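Ardale Table Clearing Set
Sold by Edine

The Ardale set is a two-finger hand gripper with a wide opening, sold with a task guide for table work. It is meant for people who want to find out which parts of clearing a table a machine can take over, and which still need a person. List price is $3000. Stock ships in March.

What it handles today

Bowls and cups with a firm wall are fine. The fingers close on the rim and hold it level. A tray with a raised lip can be slid toward the edge of a table and picked up from there, if it is empty. Flat trays are harder. In our own bench runs, 100 pickups of a lipped tray went well enough that we list the task as supported. The same number with a flat one did not, and we don't list it.
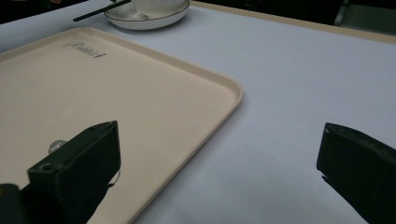 Beige serving tray with a bowl, saucer and chopsticks on a white cloth.

Chopsticks are listed as "not yet." They are thin, they roll, and on a soft cloth the fingers tend to pinch fabric along with the stick. Raed Srour, who wrote the task guide, suggests leaving them for a person and having the machine do the bowl and saucer as two separate lifts. Stacking the two and carrying them together is on the list for the next revision.

Black fingers on a pale table give good contrast, and most users have no trouble there. Pale dishes on a pale table are another matter. The Rania software sometimes misses the edge of a white saucer, and a dark rim line helps a lot.

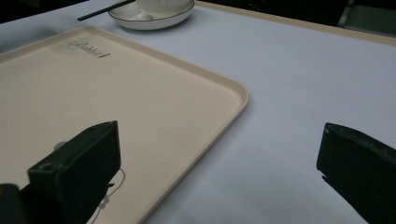

Loose cables and small plugs should come off the table before a run. The guide treats them as a stop condition.

In the box
Gripper with 2 fingers
Spare finger pads
Task guide, 111 pages
Hex key

Not included: arm, mount, dishes.

The set fits the Åberg wrist plate without an adapter. For other plates, write to Dong-geon Ki at Edine before ordering.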